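작업실 노트, 2월
캬브 다시 뜯음 (세 번째)

오전 9시 반. 차고 온도 3도. 난로는 켰는데 난로 옆만 따뜻하고 차는 여전히 냉장고다. 어제 저녁에 조립해 놓고 "이번엔 됐다"고 적어 둔 걸 방금 읽었다. 줄 그어 지웠다.

증상은 그대로. 냉간 시동은 잘 걸리고, 초크 빼고 나면 공회전이 오르락내리락하다가 신호 대기하는 기분으로 가만히 두면 꺼진다. 2번 배럴 쪽 배기 소리가 확실히 다르다. 플러그는 1번, 4번이 보기 좋은 갈색, 2번은 새까맣고 3번은 그냥 좀 우울한 색.

먼저 의심한 건 플로트 높이. 레모 라이너(Remo Rainer)가 지난번 모임에서 "플로트는 손대지 마, 보통 니들이야"라고 했는데, 그 말을 듣고도 나는 플로트부터 손댔다. 재 보니 규정값 안. 라이너한테는 말하지 않기로 한다.

니들 밸브를 빼서 보니 끝에 링 모양으로 닳은 자국이 있다. 손톱에 걸릴 정도. 이게 새 부품이라고 팔린 건데, 반다리(Vandari) 리빌드 키트에 들어 있던 놈이다. 키트 봉투에 "정밀 가공"이라고 찍혀 있다. 봉투는 정밀하게 접혀 있긴 했다. 아스티코(Astico) 쪽 니들을 서랍에서 찾아서 나란히 놓고 비교했더니 원뿔 각도부터 다르다. 아스티코로 교체. 시트는 닦아서 재사용했고, 마음에 걸리지만 일단 간다.

11시 조금 넘어서. 진공 누설 점검. 호스 다 빼서 물에 담가 불어 봤고, 브레이크 부스터로 가는 호스에서 기포가 올라왔다. 이걸 작년 가을에 "다음에 갈 것"이라고 적은 사람이 누구인지 글씨체로 알 수 있다. 내 글씨다. 호스는 안지름 맞는 걸로 잘라 끼우고 클램프 새로 물림. 흡기 매니폴드 볼트도 한 바퀴 돌며 다시 조였는데 뒤쪽 두 개가 헐거웠다. 가스켓은 아직 쓸 만해 보임.

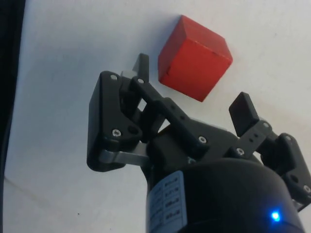

벌어진 그리퍼와 빨간 나무 큐브.

오후 1시. 점심은 컵라면. 국물이 작업대 매뉴얼 47쪽에 떨어졌다. 하필 점화시기 표가 있는 쪽이라 이제 그 페이지에서 김치 냄새가 난다. 읽을 수는 있다.

조립 끝내고 시동. 처음 몇 바퀴는 헛돌고 (당연하다, 플로트실이 비어 있었으니) 그다음 걸렸다. 초크 넣은 상태로 예열, 수온계 바늘 올라오는 것 보고 초크 해제. 공회전 유지됨. 이 시점에서 기뻐하면 안 된다는 걸 배웠으므로 그냥 서서 들었다. 공연 진동계는 대략 200rpm 안에서 흔들리는데 어제에 비하면 명상 수준이다.

(위에 "공연 진동계"라고 쓴 건 회전계다. 손이 얼었다.)

혼합비 나사는 양쪽 다 끝까지 살살 잠갔다가 같은 만큼 풀어서 출발했고, 2번 배럴 쪽만 조금 더 잠갔다. 배기 소리가 처음으로 양쪽이 비슷하다. 플러그는 새로 끼운 상태라 색은 좀 타 봐야 안다.

오후 4시. 동네 한 바퀴. 언덕길 괜찮음. 은코보(Ngcobo) 주유소 앞 신호에서 안 꺼졌다. 지난달에 거기서 꺼졌을 때 세차하던 아저씨가 밀어 주셨는데, 오늘은 손을 흔드시길래 나도 흔들었다. 저속에서 가속페달 밟는 순간 살짝 멈칫하는 건 남아 있다. 가속 펌프 다이어프램으로 본다. 재고 없음. 주문 넣어야 함.

다음 달 야간 크루즈까지 할 일:
가속 펌프 다이어프램 주문 (반다리 말고)
뒷브레이크 유격 조정
왼쪽 꼬리등 접지 불량. 주먹으로 치면 들어오는데 검사관 앞에서 칠 수는 없다
유덱(Udeck) 적재판은 떼고 갈 것. 달릴 때 덜덜거려서 엔진 소리를 못 듣는다
매뉴얼 복사본 하나 만들기, 라면용으로

라이너가 저녁에 전화해서 결국 뭐였냐고 물었다. 니들이랑 진공 호스라고 했더니 한참 조용하다가 "플로트는?" 하고 물었다. 전화 상태가 안 좋다고 하고 끊었다.

난로 끄고 배터리 단자 분리함. 작업등은 왼쪽 것이 또 깜빡이니 쓸 사람은 오른쪽 것 쓸 것.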